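Uvon Peg and Cylinder Board

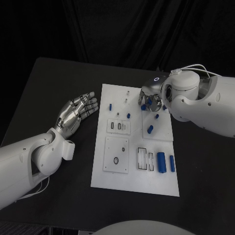

Page last changed: 04/09/2023

The Uvon is a flat white rectangular base board supplied with a set of small pegs and cylinders for placing, sorting and transfer tasks. It is made for bench work in teaching labs, therapy rooms and anywhere else that needs a repeatable hand task with small parts. The board sits directly on the tabletop and needs no clamps on a level surface.

We use the cookies needed to run the site and remember your order. By continuing to browse you accept this. Manage cookie settings.

What is in the set

Every Uvon set comes with the base board, silver and grey pegs, and blue cylinders in more than one length. The tall blue cylinder stands upright on its own end and is the part most people find hardest to place without knocking something over. The short cylinders are easier to grip from above. Pegs and cylinders can be set out in any arrangement you like, and the printed guide gives 16 suggested layouts, graded from easy to difficult. The first seven use the short cylinders only.

All loose parts pack into a lidded tray. The tray has 20 compartments, two of which are left free for any parts of your own.

Setting up

Put the board on a dark tabletop or a dark mat if you have one. The white edge is then easy to find by eye and the colour of the parts stands out well. A pale bench will do, but expect the grey pegs to be harder to pick out under strong overhead light. A plain backdrop behind the table cuts down on distractions. Black fabric works well and we stock it by the metre under the Tranico name.

Leave clear space on both sides of the board for two-handed layouts. One hand can stay open beside the board while the other picks up or holds a part over it. Layouts 8 to 16 are written for two hands, although most can be done with one if the order of the steps is changed.

Check that the board lies flat before you start. If it rocks, look for grit underneath. Avoid tape on the upper face, as the adhesive leaves a mark that is slow to come off.

Cleaning and storage

Wipe the board and parts with a damp cloth and a mild detergent, then dry them before they go back in the tray. Do not use solvents or scouring pads. Do not put any part of the set in a dishwasher. Store the board flat, away from heaters and direct sun. Boards leaned against a wall over a long summer may bow slightly and will need to be replaced.

The parts are small and the set is not suitable for children under three.

Spare parts

Pegs and cylinders are sold singly or in bags of 20. Please state the colour and whether you want tall or short when ordering cylinders. Parts from the earlier Ung board are a different diameter and should not be mixed with this set. Replacement trays and printed guides are also available.

Ordering

Uvon sets are sold by Wastier and are normally sent within two business days. Schools and clinics can order on account. Unused sets may be returned within 16 days in the original carton, with all parts in the tray.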